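The Second Pair of Hands

At the Skaltholm returns centre, a year of automated picking has altered the working day more than the head count

05/06/2024

The first thing a visitor hears at the Skaltholm site is the conveyor, and the second is Tahira Dhanial calling out a bin number. She has worked in the sorting hall for eleven years, and for most of that time the job was the same. A bin of mixed goods arrived at her station. She took each article out, looked at it, decided what it was and placed it in the correct tray. Then the next bin arrived.

The goods come from Gilani, a mail-order supplier of household sundries, craft materials and small toys. Customers return them singly or in handfuls, seldom in their original packaging, and the contents of any one bin follow no pattern. On an ordinary day the hall receives 3,000 articles. In December, when the gift season begins, the figure climbs well beyond that and agency staff are brought in to cover the evenings.

Dunanix, which operates the centre, began to consider automated picking after a review of sickness absence. Shoulder and wrist complaints were the most common cause recorded in the sorting hall. The work is light, but it is repetitive, and it requires a person to reach down over the rim of a bin several hundred times in a shift. Raising the bins helped the taller staff and made matters worse for the others.

"We had already tried the simple things," says Hammad Naqvi, the operations manager. "We tried different benches, different bin heights and shorter rotations. Each of them did some good. None of them changed the fact that somebody had to keep bending and reaching all day."

The company chose to start small. A development bench was set up in a former packing room, and engineers from Skoston, a systems firm, were engaged to work there alongside two members of the sorting staff. The arrangement was unusual in that the sorters were given a formal say. No item type could be released to the automated cells until a sorter had signed the sheet.

Waqas Mirani leads the engineering work. His early plans assumed that the difficulty would lie in recognising the goods. In practice, he says, recognition was the easier part. The harder question was how to take hold of an object once it had been found. A marker pen and a paintbrush are of similar shape, but they rest differently and have to be gripped in different places. Soft toys fold. Rubber ones bounce if they are released too early. Articles lying against the wall of a bin leave very little space for anything to pass beside them.
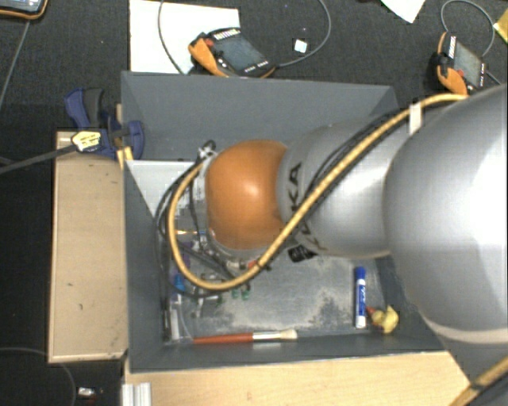 The arm over the test bin on the development bench. A paintbrush, a marker and a rubber duck are among the articles inside.

Cables and hoses have taken up more of the team's time than any visitor would expect. An arm that must twist and dip into a deep container pulls its own services along with it, and a loop that is too tight will wear, while one that is too generous will catch on the rim. Mr Mirani's colleagues adjusted the routing repeatedly over the first winter. Mrs Dhanial, who was seconded to the bench in those months, recalls a good deal of cable tie and very little drama.

Her own contribution was of another kind. She kept a notebook of the ways in which articles lie when they are tipped into a bin by someone in a hurry. The engineers had been laying out their test goods by hand, spaced and mostly flat. She asked them to stop. From then on the bins were filled by a sorter, without instructions, and the results fell sharply before they began to improve.

"It was a bad fortnight for them," she says. "They were very polite about it."

The centre now has 4 automated cells in use on the main floor. Each handles the articles it has been cleared to handle and passes the remainder to a staffed station. The sorters who used to stand at the bins have moved, for the greater part of each shift, to one of two other duties. Some inspect returned goods for damage and decide whether they can be resold. Others act as cell attendants, clearing stoppages, exchanging worn grippers and recording each article that the system has refused.

No permanent post was removed when the cells were introduced, and Dunanix has given a written undertaking that none will be before the agreement is next reviewed. The need for agency staff in the peak season has fallen, however, and the company does not dispute it. Those workers were never party to the talks. Cyril Ackroyd, who represents the permanent staff on the site, regards this as the weakest point of the arrangement.

"Our members have done reasonably well out of it," he says. "The people who used to get six weeks' work before Christmas have not, and they were not in the room. I have said so to the company and I shall go on saying so."

Mr Ackroyd is also concerned about pay. Attendants receive a supplement once they have completed their training, but inspectors do not, although inspection calls for judgement and carries responsibility for what is sent back to the customer. The two sides remain some distance apart on the matter. Mr Naqvi accepts that the grading was drawn up before anyone knew what the inspection role would become, and he expects it to be revised.

Training has proved slower than planned. The course for attendants was designed to last a week and now takes three. Hina Pirzada, who runs it, found that the technical content was seldom the obstacle. Many of her trainees had spent years being measured on speed and were uneasy at a station where, for long periods, the right course was to watch. Several would reach for the stop button at the first hesitation of the arm. Others waited too long and then had a full tray to sort out by hand.

She now begins each course at the development bench, where nothing is waiting to be shipped. Trainees guide the arm themselves from a handheld pendant, at low speed, and are asked to pick up one article of their own choosing. Mrs Pirzada allows as much time as they need. A few have asked to return to the staffed stations afterwards, and those requests have been granted.

The effect on health is still being assessed. Reported shoulder complaints are lower than in the previous year, but the occupational health adviser has asked for a second full year of records before drawing any conclusion. Attendants have begun to report a different problem, tired eyes and stiffness from standing in one place, and perch stools were delivered to the cells in the spring.

Meanwhile the list of cleared articles grows by a few lines each month. Knitting wool remains off it, as do necklaces and anything sold in a net bag. Mrs Dhanial has returned to the main floor as a senior inspector but still spends one morning a week in the old packing room, where she fills the bins and signs the sheets. At her last session she was given six item types to consider. She signed for four and sent the other two back.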